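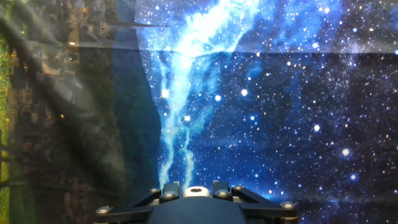 Kiều Tăng wrote under my last entry that a printed cloth should never be ironed from the face side, and that if we hang it by only the top hem it will pull long in the middle before October. She is right on the first point, I checked on a scrap. The second point I am not sure yet, so I write down what we did and we can compare later.

2025-04-28, backdrop, star cloth

The cloth is up in the back room. It is the deep blue one with the stars and the bright nebula band, not the plain gray. I had wanted the gray for the first weeks, but Theophilus Bawa has the gray at Varkbridge and he needs it until their open day is finished.

Which way is up: there is no mark on the cloth for this. The nebula is widest and almost white at one end, and gets narrow toward the other. We hung it with the wide end at the top. Please keep it so, all my notes on the light use this direction. I put a small stitch of red thread on the back at the top left corner, so next time we don't need to unfold the whole thing on the floor to find out.

Folds. It came from Brukthorpe folded in a square and the creases were hard. First I tried only hanging it overnight. The small creases became softer, the two main ones did not move. Then steam from the back side, slowly from top to bottom, with Jinfeng Song holding the lower hem away from the wall. This works if you do not touch the cloth with the steamer. At one place I touched it and there is now a dull spot as big as a coin, in the dark part, hard to find if you don't know it. I know it.

Hanging. We used 7 clips on the top rail. I started with 4, but the hem made waves between them and the waves went down far into the cloth. With 7 the hem is straight. The sides are free for now. Yến Vương would like side clips also and she has a good argument, the door makes wind each time it opens and the left side moves. But I am afraid of side clips pulling the stars into lines. To try: a thin bar in the bottom pocket, the aluminum one from Lương if it is not too long. I did not measure it yet.

Light. The white part of the nebula is the difficult place. With the ceiling lamps on full it becomes flat and I lose the cloud shapes, it is just a pale area. With the front row of lamps off it is much better and the small stars are still there. The very small ones on the right side are a good test for me: if I can see the yellowish ones as yellowish, the light is okay. Under the old lamp from room 407 they all look the same white.

Nga Bạch asked if we can wash it. The paper from Remetti says damp cloth only, no soap, and dry it hanging. So no washing machine, also not on the cold program. For dust I use the soft brush, downward only. There was more dust than I thought after the drilling next door.

Storage, when we take it down: roll it on the long cardboard tube, print to the outside, old bed sheet around it. No folding any more - I do not want to steam it a second time. The tube stands behind the cabinet and somebody has used it for posters, so please take your posters out.

Still open:
- bottom bar, measure the pocket first
- ask Theophilus for the date of the gray one
- side clips yes or no, Yến and I will look at it together with the door open
- Kiều's question on the long middle: I made a pencil mark on the wall at the lower hem, center. Please do not clean the wall there.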